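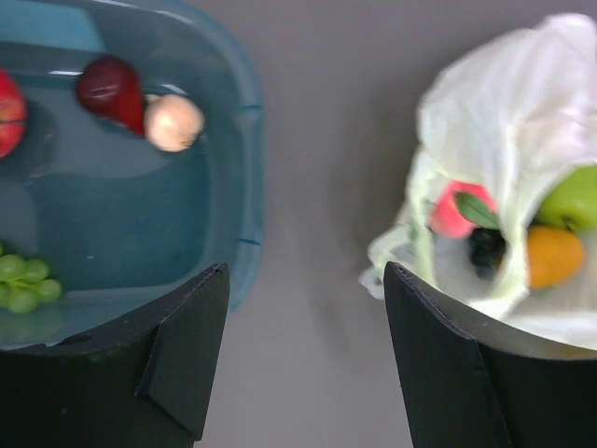
## Play produce sets: where the money went

August 12, 2019
To: Rima Shboul
From: Samer Saab

The Donusville grant bought 96 play grocery sets. Each one is meant to go out with a tub and pretend fruit – apple, pear, grapes and so on – plus a bag for carrying the fruit home. The tubs are fine. The fruit looks like fruit, and I have no complaint about the price, which came to 650 for the lot.

I'm less sure about the bags. Fusano sold us on thin see-through ones so kids could tell what they had packed. I doubt that matters much once the plastic creases up.
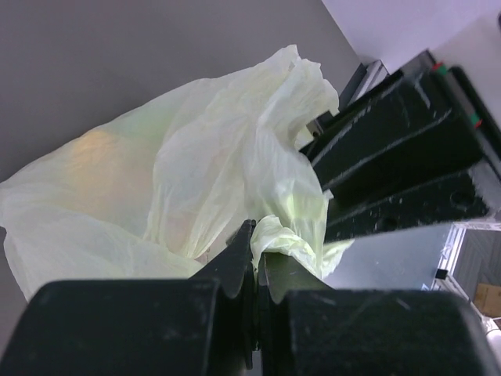 *Carry bag, pale yellow-green.*

The plan says children will "bag and unbag without help." I don't think we can claim that yet. We have tried it at 2 sites and the notes don't agree with each other. One sheet scores a bag as packed if anything at all is in it.

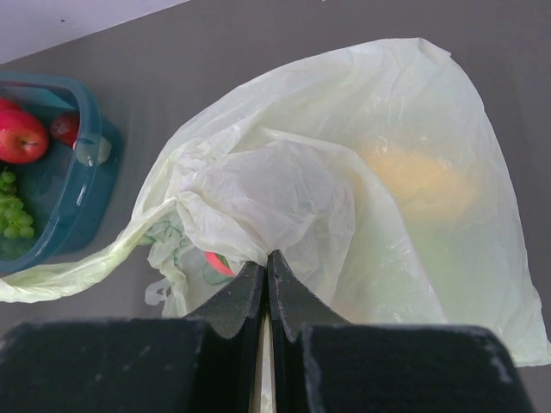

Anitha Alva thinks I'm being too hard on the bags and says a stiff paper sack would tear by the second week. She may be right, but we haven't tested paper, so neither of us knows.

The tub side of the activity is simpler, and I'd put the remaining hours there. Sorting fruit into a tub needs one instruction.

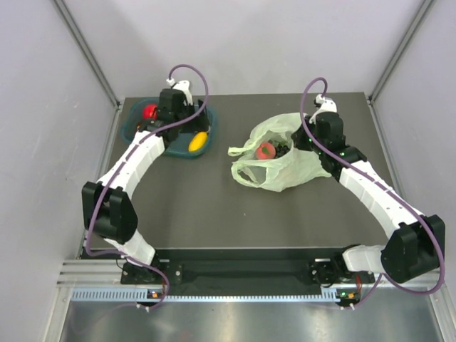 I'd also hold off on the second order of 30 sets until October, when Fouad Masri will have rescored the sheets. Dinu has quoted for cloth bags – price still to come.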